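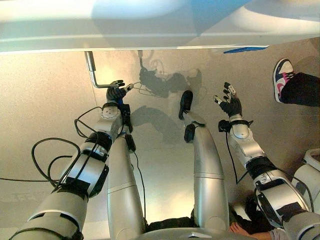
left hand drops grip mid pull, arm keeps going
posted by telmo_c

Third time since Tuesday. Humanoid, two arms, task is grab the metal bar and pull. Left hand closes fine, pull starts, then finger current goes to zero for 400 ms and comes back. Arm doesnt care, keeps moving. Last run it swung back hard enough to hit its own leg. Log has 2,143 comm timeouts on the left hand, 3 on the right. Firmware same both sides. Ideas?

armelle_f
Cable. How is it routed on the left? If you've got loose loops off the forearm the connector takes the load every time the wrist rolls.

telmo_c
Loops yes, needed slack for the elbow. Wiggled everything by hand with power on, no dropouts tho.

bundura_loic
Wiggling proves nothing. But I dont buy cable, a bad connector doesnt recover in 400 ms every time. Thats a watchdog reset. Check hand supply voltage under load.

armelle_f
Had exactly this at Kovmont, same clean recovery, and it was a half seated plug. Only past 90 degrees of wrist roll.

colette_d
Can we talk about the arm continuing after the hand goes away?? Hand timeout should stop the arm, whatever the cause. And nobody within reach till that's in. Estop in someones hand, not on the desk.

telmo_c
Fair. Stop on timeout goes in tonite. Then swapping left and right cables to see if the fault moves.

bundura_loic
Scope the supply while your at it

telmo_c
Swapped. Fault stayed left. Scope tomorrow, ugh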